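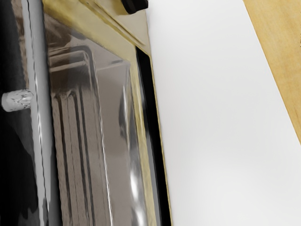 Catinca Căpraru
Writer, former line lead at a packaging plant

My sister asked me in January when she could buy something that would put the groceries away. She has two kids and a bad shoulder, and she had seen a clip online of a robot folding a towel. I told her not to wait for it. Since then I have been trying to work out whether that was fair, and this post is where I've got to.

I spent most of my working life around machines that did one thing. At the Oswood plant we had a case packer that put cartons in boxes all day, and it was very good at it. If the cartons came down the belt turned the wrong way, it stopped and a light came on and one of us walked over. People who haven't worked next to a machine like that tend to think the hard part is the lifting. The lifting was solved before I was hired. The trouble was always with whatever showed up in the wrong place.

A kitchen is mostly things in the wrong place. Think about what is on the table after a trip to the store. You have a carton that needs to stay upright, an apple that bruises, a can that rolls if you look at it. You pick up each of those in a different way and you don't think about it. You also know which one goes in the fridge.

Then there are the surfaces. I hadn't given this any thought until I started reading about simulation, where a lot of this practice now happens. A robot can try the same pick 1000 times in a rendered room without breaking a real plate. Shiny metal and glass are a nuisance for cameras, in a rendered room or a real one. The front of an appliance shows you a smeared copy of whatever is across from it, and a camera up close may get edges and streaks and not much else. You and I know that the bright spot on the oven door is a reflection. A machine has to learn that, or be built so it doesn't matter.

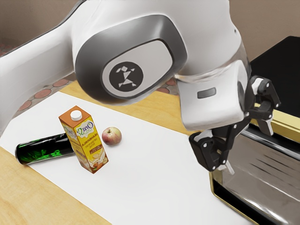

Two fingers can do more than I expected, I'll say that. I used to assume you would need something close to a hand. Bok-nam Han, who ran maintenance when I was at Oswood and now does integration work for a small shop in Zusdale, set me straight on it over the phone. His view is that the gripper is rarely what holds a job up. He would take a plain two-finger gripper and good placement over a fancy hand any day. What costs him time is the setup: where the arm is mounted, what it can reach, what it will hit on the way there.

He told me about a job for Savico, a parts supplier, where an arm had to move small bins from a rack to a bench. It took 3 weeks to get it running. Almost 2 of those went on the rack, which had a lip at the front that the bins caught on. They ended up cutting the lip off. I asked if he counted that as the robot doing the job, and he said the customer did.

So on a shop floor you can cut the lip off. I think that is most of the difference between there and a house. You can paint lines, fix the lighting, and tell people to stay on the other side of the rail. My sister isn't going to rearrange her kitchen for an arm, and her kids would not stay on the other side of anything.

As for where things stand, I'd say moving known objects between known places is fine now, if someone is paid to look after it. Moving mixed objects on an open table works some of the time, and it's getting better faster than I thought it would. Opening the appliance, finding a spot inside, putting the thing down without knocking over the mustard and closing it again is several jobs in a row, and a slip in any one of them spoils the lot. I have watched plenty of videos of each step. I've seen far fewer of the whole thing done start to finish in a house where somebody lives.

I don't put a year on it. I did once, in a post about the warehouse in Tuhumury, and 137 of you wrote in to tell me I was wrong, in both directions.

My sister, meanwhile, got a cart with wheels. She unloads the car onto it, rolls it up to the fridge and works from there with her good arm. It took her a weekend to get used to it and she says the shoulder is better.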